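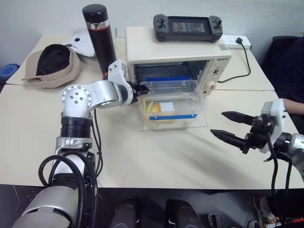 Guerra users list – archive
Last updated: July

Subject: Re: planner stalls when the left arm goes into the oven

> We moved to the new Guerra planner and the left arm now stops
> short of the tray on most tries. The old one got there. Log says
> "no valid path" after 200 samples. Is the limit too low, or is
> it the collision model?

It's the collision model. We had the same thing on the Tulimano setup. The open door was loaded as a solid box from hinge to tabletop, so any wrist pose low enough to reach the tray counted as a hit. Swap the box for a thin slab at the door's measured angle.

I'd also raise the sample limit to 600. With both changes our planning time went to nearly 764 ms per reach, and the stalls stopped.

Two other things. The right arm needs to be in the scene even when it is only waiting – Brurninent leaves it out by default. And pad the cables on the left forearm, or the planner will happily drag them over the door.

The patch is in ticket 2645. I have not tried it with the door half closed.

– Flelletti integration desk

Contact the list owner | Back to top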